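Orneck Two-Arm Bench Kit: a month of tidying desks
September, by Kadir Oral

I've had the Orneck kit from Olteck on my bench at Prastolstead for a few weeks now, and I'm rather fond of it (my back isn't, the crate is a two-person lift!). You get a pair of arms, a two-finger gripper and a small wrist camera for each, and Nam, the software that ties it all together.

My test job is desk tidying. Laptop, lamp, that sort of thing – big awkward shapes with shiny bits, which is what I get asked for most. The wrist view is the part I keep raving about. It's close enough that you can see where both fingertips are pointing, and Nam lets you keep it open while you jog the arm with the other hand.

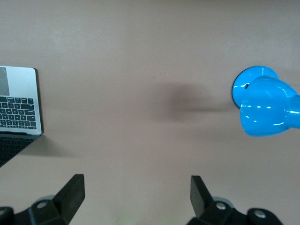
Wrist camera view, fingers open, laptop to the left and lamp to the right.

Shadows did bother it at first. I turned the exposure down in Nam and things got better, though glossy plastic still throws up white spots and I'd love a proper fix for that in the next update. Saving a taught position takes 15 seconds or so of menu-poking, too, and it ought to be one button.

Reach is fine for a desk. I set the bases 800 mm apart and both arms get to the middle without any fuss. I've covered my table in brown paper, cheap and easy to swap when it gets tatty.
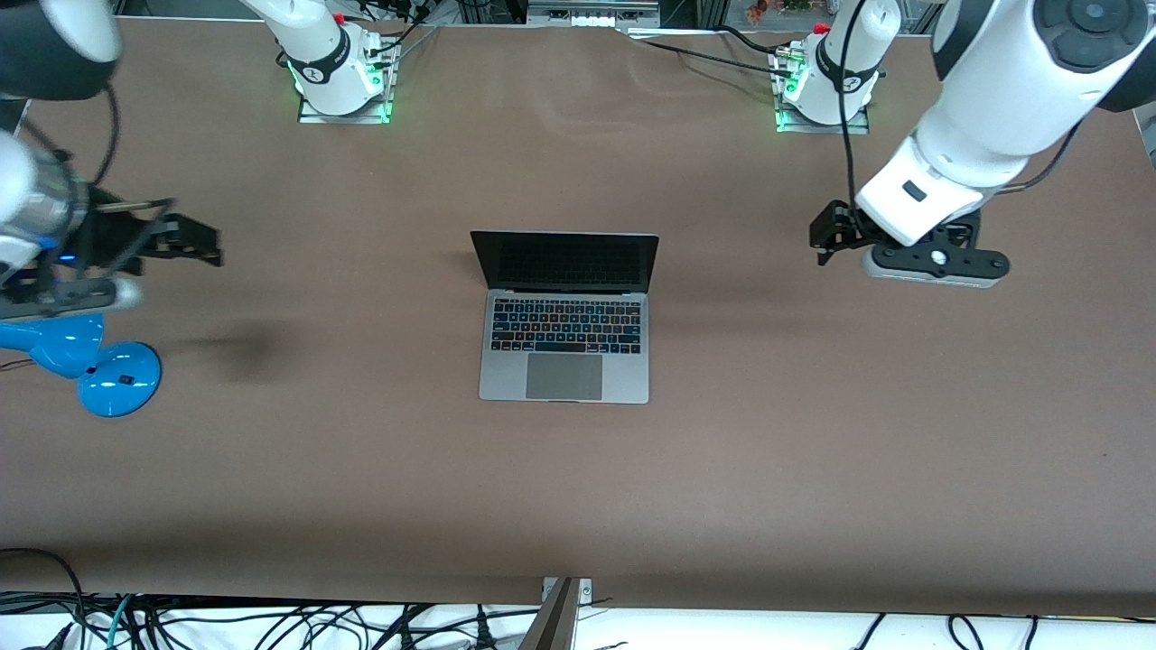 Both arms over the bench, with the laptop open between them.

Cables are the other grumble – there are a lot of them, and the clips supplied are a bit feeble. Buy a bag of 40 decent ones and you'll be much happier.

Would I order it again? Yes, and I'd get the spare fingers too. Ask for kit 1268, the one with both cameras included.

Contact the Orneck desk at Olteck | © Olteck | Back to top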